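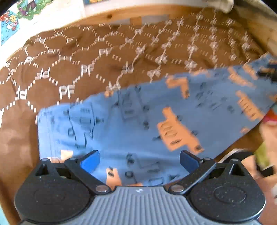 Light blue one with the orange patches, on the brown comforter. Laundry night.

Thread on how I get through the clothes pile now, for the person who asked last week. 1/

I fold on the bed. I tried the kitchen table for most of November and it was too small and usually had dinner on it. The bed has room for the whole load and I can't go to sleep until it's cleared. 2/

Everything gets dumped on top of the comforter. I don't make the bed first, just pull the comforter up flat. The quilting holds small stuff in place a little better than a sheet does. Socks still go over the side. 3/

First pass is sorting only. Kid stuff in one heap, ours in another, towels at the foot. If I start folding before it's sorted I end up with six little stacks and have to move them all. 4/

Printed things like the blue one I fold with the print facing out. It has little dark line drawings all over and then the big orange shapes, so it's easy to spot in a drawer. Plain ones all look the same once they're folded. 5/

Method for kid clothes: lay it flat, smooth it from the hem up, fold in half the long way, then in thirds. Takes a few seconds each. I don't do the store fold with the board. I had a board. It's behind the dresser. 6/

Anything with a hem coming loose goes on the chair. The chair currently has 4 things on it. I'll sew them when I find the blue thread. 7/

Drawers are the Nenance ones, the low set. Two drawers for the kid: tops in the upper one, everything else below. I stand the folded things up on edge so you can see all of them. The lower drawer sticks if it's too full, which is how I know it's time to pull the small sizes. 8/

Outgrown clothes go in a Voden bag in the closet. When the bag is full it goes to the swap shelf at the library. Last one was mostly pajamas. 9/

Someone asked about detergent. We use whatever is on sale. Cold wash, low dry, prints inside out if I remember. I remember maybe half the time and the prints have held up okay. 10/

Also asked: do I iron. No. 11/

Start to finish it's a podcast and a bit. Towels last, they're the easy part. 12/

Adding one more. If you have a good way to store fitted sheets in a shallow closet, please reply. Mine are rolled up and shoved on the top shelf and they fall out when I open the door. 13/13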